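# Chapter 6: Cooking with Gentle Heat

My grandmother kept one pot at the back of the stove from September until the lilacs came out, and as far as I know it was never truly empty. Barley went in on Mondays, bones went in when the butcher was generous, and whatever was left by the end of the week got stretched with water and an onion. She had never heard the word *collagen* in her life. She did know that a shank pulled off the heat after an hour would be tough enough to mend a boot with, and that the same shank left alone until supper could be eaten with a spoon.

This chapter is about what she knew, and a little about why it works. In Chapter 5 we spent our time on fast cooking - searing, frying, the broiler - where the outside of the food does most of the interesting things and the inside simply has to keep up. Now we slow down. Simmering, braising, stewing and poaching all use a liquid to carry heat into the food, and water has a very helpful habit: at sea level it won't get any hotter than 212°F in an open pot, however high you turn the burner.

## 6.1 What a simmer really is

Students often ask me for a number, and I do give them one, but I would much rather they looked and listened first. A boil is noisy and rolls the whole surface over. A simmer sends up a small bubble here and another there, and the lid, if it's on, may tick now and then. A poach hardly moves at all.

The difference matters more than you might expect. A hard boil knocks tender pieces against each other, clouds a broth by beating the fat into it, and squeezes the juice out of lean meat. My old teaching partner, Sointu Heiskanen, used to walk along the row of stoves in our practice kitchen turning every burner down a notch, and then walk back and turn them all down again.

Altitude changes things too. Water boils at a lower temperature as you climb, and by the time you reach a mountain town the same beans can need a good deal longer. If you live up high, please add time to every recipe in this chapter, and be patient with yourself - the first few batches will probably surprise you.

## 6.2 The lid

A lid does two jobs. It holds in heat, so a pot comes up to temperature faster and needs a smaller flame to stay there, and it holds in moisture, which rises as steam, gathers on the underside and drips back down.

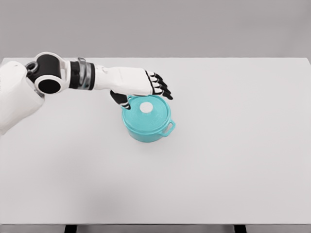 When you want a sauce to thicken, you want the opposite, so take the lid off or set it slightly ajar and let the steam go. Remo Frei, who taught me to make stock, would start with 2000 milliliters of water, bring it down uncovered to 800, and taste it the whole way.

### Before you go on

Put a quart of water on to heat and stay with it. Write down what you see and hear as it warms, then cover it for a minute and write down what changed. Keep your notes, as we'll use them again in Section 6.4 when we braise our first cabbage.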